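Les sachets à fruits, ou comment je range la maison depuis novembre

Je reprends là où je m'étais arrêtée la dernière fois, c'est-à-dire au milieu du couloir, avec des peluches jusqu'aux genoux et plus un seul carton vide. Plusieurs d'entre vous m'ont écrit pour savoir si j'avais fini par m'en sortir. Oui, à peu près, et c'est grâce à des sachets en plastique, ce qui ne fait pas très sérieux quand on a lu trois livres sur le rangement et acheté des étiquettes.

Au départ j'avais commandé des boîtes chez Kornex, de jolies boîtes grises avec couvercle, empilables, tout ce qu'il fallait. Elles sont très bien pour les papiers. Pour les peluches, c'est une catastrophe : on en met deux, la troisième dépasse d'une oreille, le couvercle ne ferme plus, on appuie, on s'énerve, et le lendemain la pile est de travers. Les peluches n'aiment pas les angles. Les pelotes de laine non plus, d'ailleurs, ni les bonnets, ni les petits coussins de la dînette (il y en a plus qu'on ne croit, des petits coussins de dînette).

Et puis je suis passée chez Cenda, la boutique derrière la gare où l'on trouve des tringles à rideaux, des bols, des élastiques et de temps en temps du thé. Eusebio Zapata, qui tient la caisse l'après-midi, avait reçu un carton de sachets de couleur, des jaune-vert avec un genre d'avocat dessus, des rose pâle avec des pommes en forme de cœur et des caractères chinois que je ne sais pas lire. Vendus par paquet de 31, ce qui est un nombre étrange pour un paquet, mais enfin. J'en ai pris un de chaque, parce que je les trouvais gais, sans la moindre idée de ce que j'en ferais. C'est un défaut que j'assume assez bien.

Le soir même, vers neuf heures, j'ai essayé de mettre l'ours et toute sa bande dans un sachet vert. Ils y sont entrés d'un coup, tassés les uns contre les autres, et le sachet a pris cette forme ronde et rebondie d'un sac de marché le samedi – non, je dis bêtise, d'un sac de marché tout court, le mien est toujours trop plein. On l'attrape par les anses, on le pose en haut de l'armoire, il s'adapte à la place qui reste. J'en ai rempli encore deux avant d'aller me coucher.

Depuis, j'ai mis au point un système, et comme on me le demande je vous le donne tel quel. Le vert, c'est pour ce qui part : ce qu'on donne à l'école, ce qu'on prête aux cousins, ce qui doit redescendre à la cave. Le rose, c'est pour ce qui reste chez nous mais qu'on ne veut pas voir tous les jours. Quand un petit sachet contient déjà quelque chose de fragile ou qui s'éparpille, des perles, des habits de poupée, je ne le vide pas, je le glisse fermé dans un plus grand. Ma mère faisait pareil avec les sacs de congélation et ça me rendait folle. J'ai mis des années à comprendre qu'elle avait raison, et je ne le lui ai toujours pas dit.

Je travaille sur une table, jamais par terre. Par terre, on s'assoit, on retrouve un livre, on le feuillette, et il est midi. Sur la table, tout est à hauteur des mains, on étale un sachet à plat, on pose dessus ce qui va dedans, on regarde si cela tient ensemble et seulement après on remplit. Je laisse les anses bien dégagées, vers le haut, sinon elles s'entortillent et on tire sur le côté du sachet au lieu de le soulever. Le plastique est fin, il faut être raisonnable : pas de livres, pas de voitures en métal, rien de pointu. J'ai fendu deux sachets avec la même girafe en bois avant de me rendre à l'évidence.

On m'a fait remarquer, gentiment, que c'était encore du plastique. C'est vrai, et je n'ai pas de grande réponse. Je les réutilise jusqu'à ce qu'ils lâchent, je les plie en triangle comme on me l'a appris (le dernier coin rentré dans la pochette) et ils tiennent tous dans un tiroir de la cuisine. J'ai regardé aussi les pochons en coton d'Alvarado, très beaux, avec un cordon, mais on ne voit rien au travers, et chez nous un sac opaque est un sac qu'on ouvre. Alors que là, on devine. Ma fille sait à la couleur qui passe sous le vert si sa peluche est dedans ou non, et elle ne renverse plus tout pour vérifier.

Elle a son mot à dire, bien sûr. La peluche rose et blanche, par exemple, ne part nulle part. Elle a été mise dans un sachet, ressortie, remise, ressortie, et maintenant elle se couche sur les sachets vides et surveille.

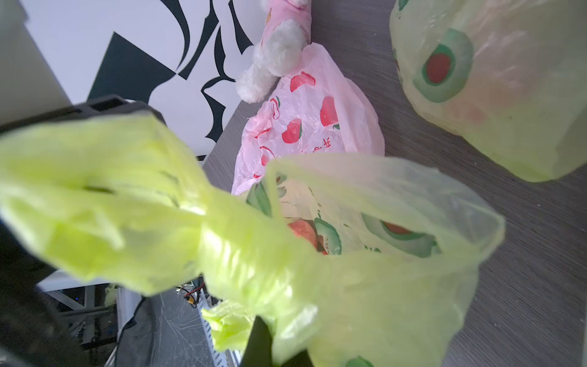 Il me reste le placard de l'entrée, celui des écharpes et des gants dépareillés, que je repousse depuis la rentrée. Je pense le faire un matin de bonne heure, avec un café et la radio, et je repasserai chez Cenda avant, au cas où il y aurait encore des roses. Si quelqu'un a une idée pour les parapluies, je prends.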